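# Paper Cups, and Why I Keep a Sleeve of Them in Every Room

I bought a carton of 1,000 plain white paper cups in January, when the little café supply place in Munholm was clearing its back shelves, and my sister Serpil laughed at me all the way to the car. Well, we've had one party and two school bake sales since then, and most of the cups that have left the carton never had a drink in them at all. They've gone to the workbench, the windowsill, the sewing table and the junk drawer (which is a good deal less junky these days, thank you very much).

Let me start with paint, because that's where I use the most. If you're touching up a door frame or a chair leg, don't carry the whole can around with you. Stir it well, pour an inch or so into a paper cup, and put the lid back on the can right away. A cup is easy to hold, it weighs next to nothing when you're up on the step stool, and if you knock it over you've lost an inch of paint and not a gallon. For anything runny I slip one cup inside another — a single one can go soft on you if you dawdle, and I do dawdle. Water-based paint only, please. Solvents and strippers belong in glass or metal.

The same goes for screws. When I take something apart, a cabinet hinge or a lamp or whatever it may be, every screw goes into a cup and I write on the side what it came out of. Plain cups are the ones to buy for this, with no pattern or printing, so your pencil shows up. My neighbor Kaan Öztürkmen took his whole bed frame apart last spring with 4 cups lined up along the baseboard, and he had it back together before supper.
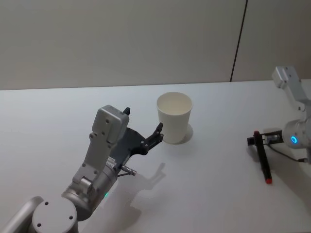
Seedlings are another good one. Poke three holes in the bottom with a skewer, fill to just under the rim, and tuck in your seeds. Tomatoes and basil do nicely. Set the cups on an old baking tray so you can water from below, and when it's time to move them outside, slit the side with scissors and peel the paper away before you plant. Most cups have a thin lining that won't break down in the garden, so don't bury them whole, however tempting it is on a chilly morning!

In the kitchen, I use them for bacon grease. Let the pan cool a good while first, then pour the fat into a cup, set it in the refrigerator until it's firm, and drop the whole thing in the trash. Your drains will be so much happier.

A few odds and ends I've picked up along the way:

- Cut a cup down to two inches and it makes a fine drawer divider for paper clips and rubber bands.
- Push the end of a ball of yarn through a hole in the bottom, turn the cup over the ball, and it won't roll off under the sofa.
- When packing glasses, slide a cup inside each one before you wrap it.
- Keep the open sleeve mouth-down in a cupboard, or you'll be wiping dust out of the top one every time.

I'd stay away from using them near candles, and I don't put them in the microwave either, whatever my aunt Nazmiye tells you. If you have a use I've missed, write and tell me. I still have 247 left in the hall closet, and Serpil is asking for the shelf back.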